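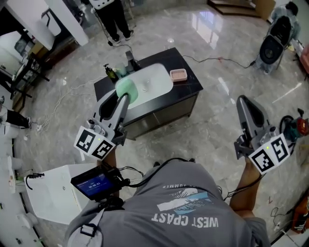 Does a lipstick sold as "all-day" last through a school day?
Most of ours were gone by lunch, and the one that survived was the one we all hated wearing.

Long-Wear Lip Color Project, Consumer Science, Spring Term
Report by Aitana Aguirre. Testing partner: Senan Corrigan, who has asked me to mention that he has good lips and was not consulted about the shades.

We started in May with 8 lipsticks and 2 brands, Kirnitach and Notwood. Each was put on at the first bell over bare, dry lips with no liner and no balm. We checked at break, after lunch and at the last bell, and scored the color against a paper swatch made that morning. The tester had to eat a normal lunch. Senan's normal lunch is a meatball sub, so his scores are marked separately in the table.

Kirnitach's creams went on beautifully and left the same way, mostly onto cups. The berry shade kept a ring around the outside of the mouth long after the middle had given up, a look I remember from my grandmother's bridge club. The two nudes were hard to score at all. By the afternoon we could not agree on whether we were looking at lipstick or at Senan. 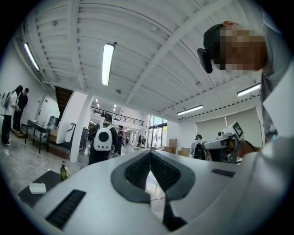 Notwood's liquid mattes did better on every check. The brick red, shade 2589, was still at full strength at the last bell and also at bedtime, after oil, micellar water and some bad language. It felt like drying school glue from the second hour on. I would wear it to a wedding, provided I did not have to smile in the photos.

Problems with the method: we did the scoring ourselves, we knew which brand was which, and the paper swatches darkened a little as they dried. We also ran out of the coral after Senan sat on it.

If I did it over I would add a balm day, since most people wear balm, and I would ban the sub. The score table and the swatches are in the folder at the back of the room. The red swatch is still tacky, so please don't stack anything on it.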